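2021-09-11

Up at six. Coffee, one slice of toast with the end of the plum jam. It rained overnight and stopped before I got up. I had written "laundry, all of it" on the back of the electric bill and left it by the sink, so there was no pretending I had other plans.

We have been in Cavden 18 days now. Most of the kitchen is unpacked, the bedroom is done apart from the curtains, and everything made of cloth that came out of a box has been going onto one pile in the hall. Towels that smell of cardboard. The blue sheets, the flannel sheets, the tablecloth that was wrapped around the lamp. Eyvindur stepped over it for a week and then started walking around it through the kitchen, and yesterday he asked if the pile was staying. I said it was going in the morning.

Sorted before eight. I did it on the hall floor, sitting down, which was a mistake for my back. Whites and near whites in one heap, darks in another, towels on their own, and a heap of things I don't wash often enough to know what to do with. That one had the bath mat, two cushion covers, the knitted blanket from Yamila, and the soft things that live on the armchair. I found a pillowcase I thought we had left behind, and the missing half of my gray gloves, inside a fitted sheet. I also found three dish towels that are past saving. They can be rags. I cut one up right away with the kitchen scissors so that I wouldn't put it back in the drawer.

The washer works. I still feel I should write that down. After the trouble with the old one at Drernavell, where the water stood in the drum every time and had to be let out into a baking dish, I keep expecting it. I ran it empty on hot last week with nothing but a cup of vinegar and it drained by itself. Today was going to be the first full day of it. Before I started I swept the concrete in there and wiped the front of the machine with a damp cloth, the black ring on the door and down the side where the sticker is. The energy label is still on the lower left corner. I got a fingernail under it once and it started to come off in shreds, so I stopped. I can live with an energy label.

I also carried the new basket in. I bought it at Lurance for 11 dollars. It is cream plastic with small holes all over the sides and a brown trim around the top made to look woven, and it has a handle at each end. I wanted one I could put down directly in front of the door and pull everything into, with no carrying armfuls across the floor and dropping socks. It fits there with room to kneel. The label is still on the inside of that too. I see I am not good with labels.

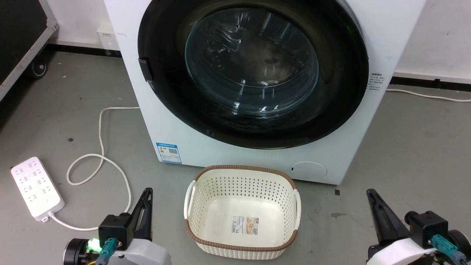 Fernanda Gouveia wrote at lunchtime that a basket with holes is the only kind worth having, and that I should never let wet towels sit in one overnight, holes or no holes, or I would be washing them twice. She also wanted to know if I was leaving the door of the washer open between loads. I told her yes, mostly. She wrote back that mostly was how hers had ended up smelling like a pond.

So from now on the door stays open. I put a note on the wall calendar.

First load was the whites, sheets mainly. I used the Seok powder, two level scoops, and the box says one and a half, but the water here seems hard and the last pillowcases came out stiff. I'll try one and a half with vinegar next time and compare. The cycle is long. I had expected an hour and it was a good deal more. While it went I flattened boxes and tied them with string, and then I took the shower curtain down to look at the hem, which is spotted. Put it back up. It can wait for October with the windows.

Sheets out a little before ten and onto the line. There was enough wind to move them and the sky had gone pale in the west, so I took the risk. I used every clothespin we own and had to hang the last pillowcase by folding it over the rope. Need more clothespins. The wooden ones, the plastic ones we have snap in the cold.

Second load, towels. I made it too big. I know I made it too big, I had to push the last one in with the flat of my hand, and then it thumped so badly on the spin that I went in and stood there with my palm on the top as if that would help. It finished. The towels were heavier than they should have been. I took half of them out into the basket and ran the spin again for the rest, then swapped. It cost me half an hour and I could have just done two loads. Writing it here: six bath towels at most, and nothing else with them.

Lunch was soup from yesterday and the heel of the bread. Eyvindur was out at the lumber yard about the shelf for in there. He wants to put it over the washer, wide enough for the powder and the peg bag and whatever else, and I want it low enough to reach without the stool. He came home with a board that is too long and brackets that are right. The board gets cut tomorrow if he can borrow a saw. He reported that the floor is not level where the machine stands, he put the little level on top and showed me the bubble. Maybe that's part of the thumping. He says he can adjust the feet. I asked him to do it when the machine is not full of towels.

Then the heap of odd things. I looked up the blanket, since Yamila knitted it and I would have to tell her if it shrank. Her message from two winters ago was still on my phone: cold, wool setting, flat to dry, and don't even think about the line. I did that one by hand in the tub in the end. It took a ridiculous amount of water and now it is lying on a towel across the spare bed, pulled back to the right shape as well as I could judge. It looks the same size. I'll know when it's dry.

The cushion covers went in with the bath mat, zippers closed, inside out. They were fine. A bit of brown lint from the mat on everything, so next time the mat goes alone.

I left the fleecy things for last. I read that plush goes flat if it's spun hard, so: cold water, a small amount of liquid and no powder, lowest spin. The dial goes by steps of 200 and I turned it down until it wouldn't go further. I checked the drum first with my hand, all the way around and under the rubber ring, and got out a dime and a bobby pin. The dime is in the jar. There was a strand of brown lint stuck to the steel that came off with a damp finger.

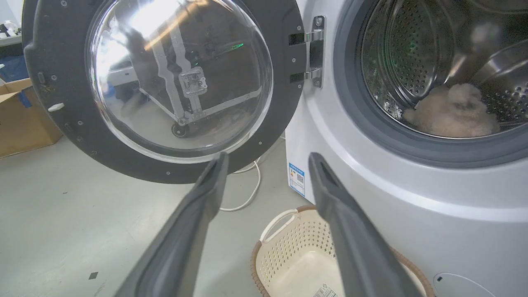 Door open, the soft beige one at the bottom of the drum.

It looked like very little in there after the towels. I wondered about adding something to balance it and then put in two white washcloths, so it would not just roll around alone. Closed the door and heard the click.

Went out to feel the sheets while that ran. Top ones dry, the flannel still damp along the folded edge. I turned them and stayed out there a few minutes. Someone on the next street was mowing, with stops.

Mirjam Berchtold called at four about the curtains. She has a machine that does heavy cloth and will take up all of them if I pin the hems first. I measured the bedroom window twice while she was on the phone and got two different numbers, so I am measuring it again in daylight. She asked about the move and I told her the mover's final bill, almost 3,000 with the piano, and there was a silence and then she asked how the piano was. The piano is out of tune. That is also on a list.

Last load came out clean and smelling of nothing much, which I like. I squeezed the water from the plush by pressing it between two towels (dry ones, from the cupboard, so now there are two more wet towels) and set it on the rack by the window. Brushed it a little with the soft hairbrush. Washcloths over the tub.

Brought everything in at five thirty. Folded the sheets with Eyvindur in the hall, where there is now a floor. He folds toward the middle and I fold away, and we had to begin the flannel one again. Towels are in the closet by size. The darks I did not get to. They are in the cream basket, dry, and they can sit there with a clear conscience until I have the energy.

To buy: clothespins, white vinegar, curtain pins, bread. Ask at the hardware store about the spots on the shower curtain hem.

Eggs and potatoes for supper. Washer door is open, I went back and checked.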